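Why Is Marble Stripy?

Ever run your hand along a big stone wall in a bank or a fancy hallway? Cold. Smooth. Swirls all over it, like someone stirred it with a spoon. 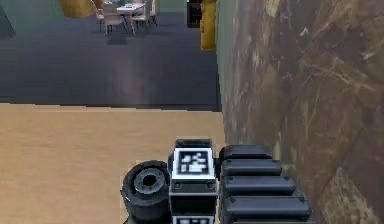
So where do the swirls come from? To find out we have to go back a very long time, to the bottom of a warm sea.

Step one: shells
Lots of sea animals have shells. Clams, snails, corals, and tiny things too small to see. When they die the shells sink. They pile up, get crushed, and more pile on top. Give it ages and ages and you get a rock called limestone. Chalk is a kind of limestone too!

Step two: squeeze and cook
Now the ground moves. Very slowly, slower than your fingernails grow in some places. The limestone gets pushed down deep, where it's hot and the weight of all the rock above is huge. It doesn't melt. But the tiny grains inside it change. They grow into new crystals that lock together like puzzle peices. Now it's marble.

A rock that has been changed like this is called a metamorphic rock. Long word. Say it slowly: met-a-MOR-fic.

So what about the stripes?
Pure marble is white. The colors are the bits that got mixed in. Mud, sand, clay. A bit of iron can make it pink, red, yellow or brown. Leftovers from living things can make it gray or black. When the rock was squeezed and bent, the colored layers bent too. Lines like that are often called veins, but there's no blood in them.

How do people get it out?
From a quarry, a giant hole or a cut in a mountain. Sze-wing Fang works at the Pornier quarry, and she told us they don't use explosives on the good stone. Too many cracks. They use a long wire with diamond beads on it, like cutting cheese with string. Water keeps the wire cool. It is very loud and everybody gets wet socks.

One block there last March weighed 50 tons. That's 100,000 pounds!! After that it gets sliced into slabs, then rubbed with finer and finer grit untill it shines.

Is it real?
Not always. Some "marble" is just a pattern printed on plastic or tile. Look for the same swirl showing up twice. Real stone never repeats exactly. Touching helps too, real marble usually feels cool.

Try it at home
You need modeling clay, two colors. Roll each one flat. Stack them, white, brown, white, brown. Now push the ends together hard so the stack crumples. Ask a grown-up to cut it down the middle. Look at the cut side. Wavy stripes!

Don't mix it too much or you just get beige.

Words to know
Limestone: rock made mostly from old shells
Quarry: a place where stone is cut out of the ground
Slab: a big flat slice of stone

Next Tuesday: why some rocks float.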